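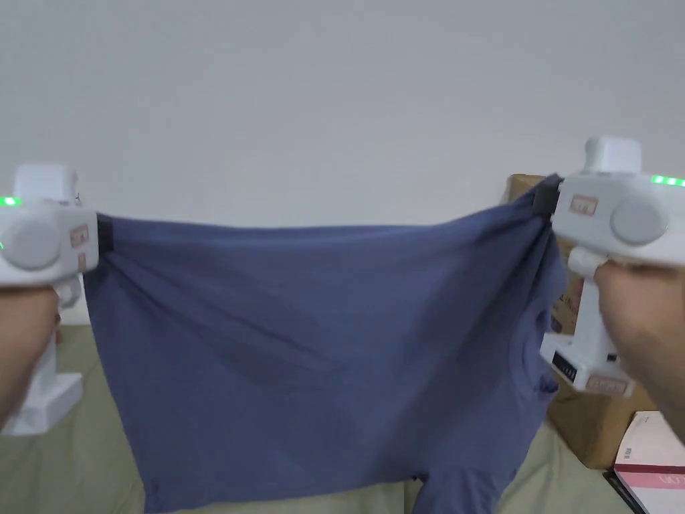
A blue T-shirt stretched between the two hand-held grippers.

Wivico releases build files for Burnevov 2 hand-held gripper pair

KULLULBERG, March — Wivico, a shared workshop for electronics and small mechanical projects, has released the build files for Burnevov 2, a matched pair of hand-held grippers for recording two-handed work with cloth. The package contains the part drawings, wiring diagram, firmware and assembly manual. It is intended for people who build at home or in a member workshop and who have access to a printer, a soldering station and basic hand tools.

Burnevov 2 replaces the first version, which was a single gripper operated with the right hand. The single unit could log a pick or a drag, but it could not log a garment being held under tension. The new version consists of a left and a right unit that share one clock. Jaw opening is written to the log together with the position of each unit, so that a robot arm with a similar jaw can later be trained on the same motion.

The project was started by Maja Walczak, a Wivico member who built the first version on her kitchen table. Mechanical design for the second version was done by Kulap Sitthichai. Ryszard Tokarz wrote the firmware.

"Cloth is a hard test for a jaw," said Walczak. "With a rigid part you close on it and you are done. With a shirt, the material bunches in the pads and the load changes every time the other hand moves. We spent most of the winter on the pads and very little of it on the electronics."

The pads are black and are fixed to the jaw ends with screws, so they can be changed without opening the housing. During bench testing, one pair of pads was run for 3000 open-and-close cycles on cotton jersey. Wear was recorded at the leading edge of the left pad. The drawing was then changed to give that edge a larger radius, and both pads now use the same part.
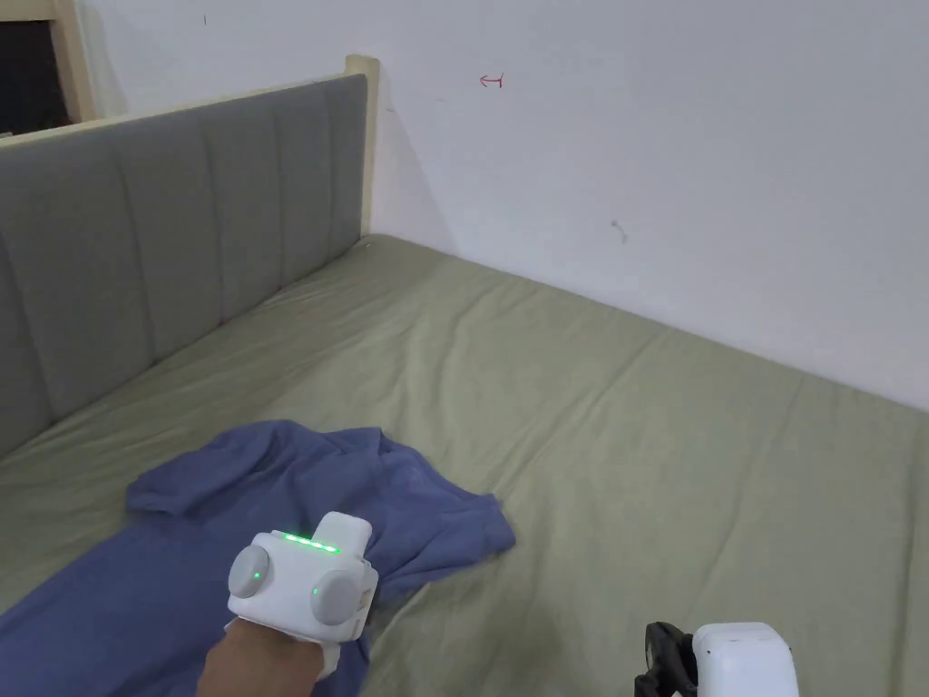

Reading time: 2 min

Home trials were carried out on a bed with a fitted sheet. A mattress gives under the hand and a sheet has creases of its own, and both affect how a garment is picked up. A bench top does neither. The trial sheet used in the manual therefore lists the surface as a separate field, along with the type of garment and its starting state (flat, folded or crumpled).

The basic trial has the following steps. The garment is dropped on the surface. One unit closes on any part of it and lifts. The second unit closes on an edge, and the garment is pulled out between the hands until the upper edge is close to straight. The operator then lays it down and opens both jaws. Trials in which a jaw slips are kept in the log and marked, because slip data is used when setting the closing force.

Green indicator lights on the units can be read during a trial without turning the wrist. Tokarz moved the fault codes out of the lights and into the log file after early testers found the blink patterns hard to follow.

"A steady light means you can work," said Tokarz. "If it goes out, stop and check the cable. Everything else can wait until the session has been saved."

Kazimiera Lis, who coordinates electronics evenings at Wivico, assembled a pair from the draft manual with no help from the designers. Her notes led to a new cable routing inside the handle and a corrected screw length for the base. The draft had also shown the trigger spring reversed in one drawing. All three changes are included in the released files.

Known limits are listed in the manual. Thin synthetic fabric can slide out of the pads at low closing force. Units have to be placed at rest before the clock is started, and a session begun with one of them in motion must be discarded. The left and right housings are different parts — a second right-hand housing cannot be turned over and used on the left.

The files may be copied and changed for non-commercial use, provided that changes are published under the same terms. Wivico does not sell finished units. Members may reserve the assembly bench through the usual booking list, and pads can be cut at the workshop for the cost of material.

Work on a pad for towels and other thick fabric is in progress. A release month has not been set.

About Wivico
Wivico is a member-run workshop in Kullulberg with areas for electronics, printing and light machining. Members work on their own projects and share tools and bench space.

Press contact
Zofia Stępień, Wivico, Kullulberg
Build files and the assembly manual are available on request from the press contact or at the workshop desk.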